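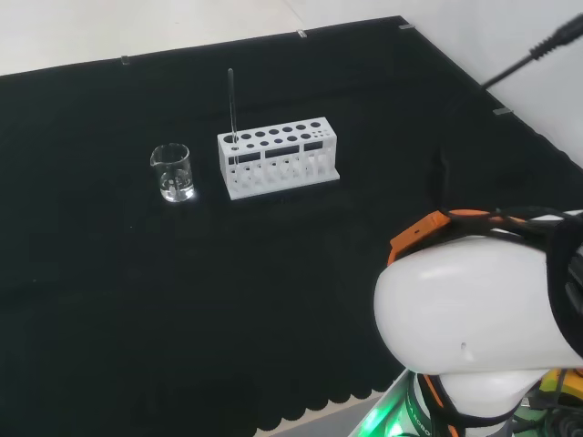
*Beaker, rack and one tube, set out on the black cloth for the pouring task.*

# Lusura Bench Kit for student robot arms

I put this kit together for my after-school robotics club, and then other coaches started asking where they could buy one, so now there's a page for it! It gives your team a small lab job to program: pick up the glass, tip it, get the liquid where it should go and put everything back. My students had done blocks and cups to death (so had I), and a tall skinny test tube is a whole new kind of trouble.

**In the box**

- small clear glass beaker with a pouring spout
- white plastic test tube rack with two rows of round holes in mixed sizes
- 3 clear glass test tubes
- black tablecloth with a scalloped edge
- clear table clips
- printed task cards, 19 of them, easy to hard

**Setting up**

Clip the cloth down before anything else goes on the table. Ours crept toward the arm all through February until we started using the clips – an inch is plenty to ruin a saved pickup position. Then put the rack where your arm can reach every hole without stretching, and start with a single tube in one of the large holes. The smaller ones can wait for the later cards.

Use plain water, and only a little. I tell my club to run each new program dry first, slowly, with a hand near the stop button.

**Will it work with my arm?**

If your gripper can close gently on thin glass, yes. We've run the cards with the Tellska starter gripper and with the softer Ehlers finger pads, and I like the pads better for the tubes. The arm and gripper aren't included.

**Ages and ordering**

I'd say 13 and up, with an adult in the room for the glass. Spare tubes are sold singly, and the task cards also come as a printable file if you already own the glassware. Teams entering the Grirov pouring challenge should check the current rules before ordering – the rack layout has changed on us once already.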